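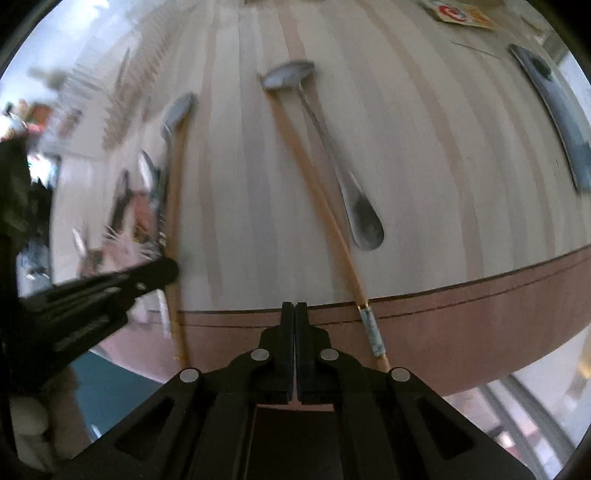

A round wooden table with long stripes in the wood.

Where Do Wood Stripes Come From?

Have you ever run your finger along a tabletop and followed one of its stripes all the way across? Those stripes are called grain, and they were made by a tree, very slowly, while it stood outside in the sun and the rain!

Every year a tree grows a new layer of wood just under its bark. Spring wood grows fast and is usually pale. Summer wood grows slower and is often darker. If you slice straight across the trunk you see rings, but if you cut the trunk the long way (as you do for boards) those same rings show up as stripes.

A tree with 200 rings is usually close to 200 years old, older than your great-great-grandma! Go find something wooden at home and see which way its stripes run.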